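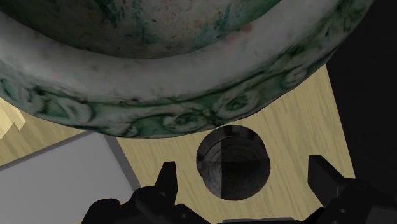

Aileen Ocampo writes that she has run her wood pellet stove in Lerside for two winters on the dealer's instructions and still gets through a bag a day, and could we please stop telling people that biomass is cheap.

Fair enough, Aileen. Biomass is cheap in the way that keeping a horse is cheap, provided you already own the field. A few things do help, though, and most of them can be managed in slippers.

Keep the pellets dry

Pellets are sawdust with ambitions. Show them a damp garage floor and they go back to being sawdust, and the auger that feeds your stove will jam at bedtime on the coldest night available. Stand the bags on a pallet, away from the outside wall. Open one at a time. If you buy by the pallet in May, when the merchants in Darnville are bored and the price drops, check every bag for pinholes before it goes into store. Parcel tape is fine.

A handful from a good bag snaps cleanly and looks slightly shiny. If the pellets bend or crumble, don't put them in the hopper. They make decent cat litter.

Sieve the last of the bag

The bottom of every bag is dust. Tip it through a garden riddle before it reaches the hopper and save the dust for the compost. My Kairys has a feed tube no wider than a drainpipe, and it regards dust as a personal insult. Empty the hopper right out once a month in the heating season and vacuum the corners, with the stove off and cold. The manual says this too, on page 90, after a long section on choosing your door colour.

Ash

Let it cool in a metal bucket with a lid, outdoors, on something that won't burn. Leave it a full day longer than seems sensible. Plain wood ash can go thinly on the vegetable patch, though keep it off the potatoes and away from anything that likes acid soil. I did the blueberries once. They have not forgiven me.

Logs, if you have gone the other way

Split them first, then stack them, bark side up on the top row, with the sides of the stack left open. People will wrap the whole thing in a tarpaulin like a Christmas present and then wonder why it grows mushrooms. A moisture meter costs very little. Split a log and test the fresh face, as the outside always flatters itself. You want 20 per cent or under.

Turn it down before you turn it off

A pellet stove uses a fair bit of electricity each time it lights. Mine was cutting in and out all evening until I dropped the room setting by a couple of degrees and let it tick over. Last winter's heating came to 2,049 kilos of pellets, which sounds like a lot until you see the house. The winter before I had bought 200 kilos more and was colder.

The glass

Damp newspaper dipped in cold ash, rubbed in circles, wiped off with a clean bit. Gertraud Zwahlen in Drurkbridge swears by shop spray at 6 pounds a bottle and her glass is no cleaner than mine, although she does have the better curtains.

Next time: chimney brushes, and how to get one back down.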